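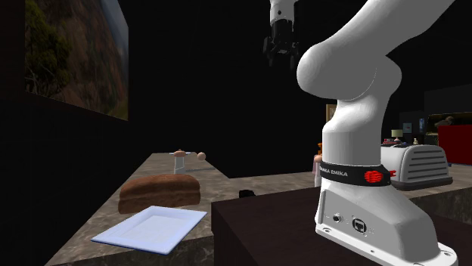
Cheng-en Man wrote in to say that the wrist on his arm had drifted again and that he'd already bought two of these kits from other people, so why would ours be any different. Fair question. We sell the Stasgate base and gripper service kit, and we'd rather he checked a few things before spending money on a third.

Stasgate Service Kit for table-mounted Franka Emika arms

What it is: a set of replacement base bolts, a torque driver, a pair of finger pads, a level and a printed checklist. What it isn't: a calibration. We see kits advertised as restoring factory accuracy and we don't believe it. If a joint is out, bolts won't bring it back.

Most of the drift we get asked about starts at the table. A wooden top gives a little under the base, the bolts lose their grip, and the fingers come down somewhere new. Start there.

1. Park the arm with the gripper clear of the work surface and shut down at the controller.
2. Check each base bolt with the driver. Note any that turn.
3. Look at the network cable and the round connector at the base. Reseat both.
4. Put the level on the table, then on the base housing. If the two disagree, shim the base.
5. Swap the finger pads if they're shiny or worn to one side.
6. Run your own pick test and compare it with the last one.

Po-yen Chou ran our kit at Mosside through 2,904 picks and logged 7 misses, against 73 over the same number before the bolts were done. One bench, one arm – we wouldn't read much into it, and neither should you.

The driver is the part worth paying for. The pads are ordinary pads. If you already own a decent torque driver, buy the bolts alone and skip the rest.

Changes: the August batch had a soft level vial that stuck in the cold. Kits packed after November 4, 2022 have the new one. Write to Sum-yee Tai for a swap; no receipt needed.

Not included: brake parts, joint covers, cables, software. Returns accepted within 100 days, opened or not.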